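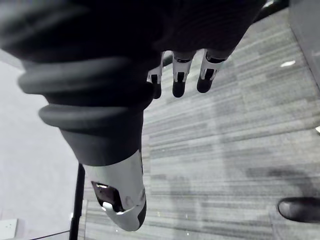
Figure 3. Robotic hand in a black covering, over grey striped carpet.

4. From the dining room to the tin

Rosario Amato opened his first restaurant in Roltatham with money lent by two cousins. The rent book, kept with the Kullberg papers, shows that he took the ground floor and cellar of a former seed shop and paid for both a quarter at a time. Earlier accounts describe the place as an instant success. The rent book suggests a slower start. Amato was late with three of his first four payments, and on one occasion the landlord took part of the sum in meals.

The menu was short. It had soup, two kinds of pasta, a veal dish and a baked pudding that he seems to have dropped after the first winter. Customers began asking to take the tomato sauce home, and Amato sold it in milk bottles with a deposit on the glass. Massawe, in her study of the town's food trades, treats the bottles as a sideline. We think they mattered more than that. In the cash book for one October, the only month for which bottles and meals are entered separately, 133 bottles were sold, and the deposits alone covered the wages of the kitchen boy.

The move to tins followed a dispute over glass. The dairy wanted its bottles back and said so in a letter to the local paper. Amato wrote to Carberg, a fish cannery down the coast which stood idle outside the herring season, and asked whether its line could handle sauce. The cannery agreed to a trial. Its manager complained that the first batch tasted of the line and should not be sold, and the second was cooked again at a lower heat.

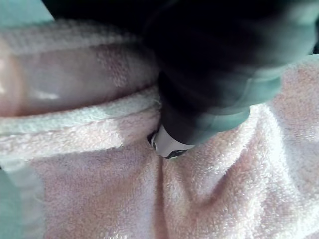 Figure 4. White gripper fingertip in contact with a pink terry-cloth towel.

The agreement that came out of the trial ran for 21 months. Carberg supplied the tins and the labour, while Amato supplied the sauce, the labels and a man to watch the cooking. Spoiled tins were charged to whichever side was at fault, and the letters show that this was hard to settle. Up to a fifth of the correspondence is about dented lids.

The restaurant stayed open throughout. Massawe states that Amato gave up cooking once the contract was signed, but his name appears on the kitchen rota well into the second year, mostly for evening shifts. He sold the lease when the cannery asked for a larger order than his cellar could hold. The new tenant kept the pasta on the menu and bought the sauce in tins.

We have not found a copy of the first label. The printer's invoice mentions two colours and a border, and a later note from Amato asks for his surname to be made smaller.

Last updated: November 2019

Comments

pwhitlow: My grandmother worked the herring line at Carberg and always said the sauce weeks were worse for stains. Is the kitchen rota open to readers, or do you need to ask for it?

Denise R.: The seed shop was on the corner, next to the chapel. My father had the pudding there and said it was mostly rice.

tinsandlids: Massawe does mention the October figures in a footnote, though she puts them a year later. Might be worth checking.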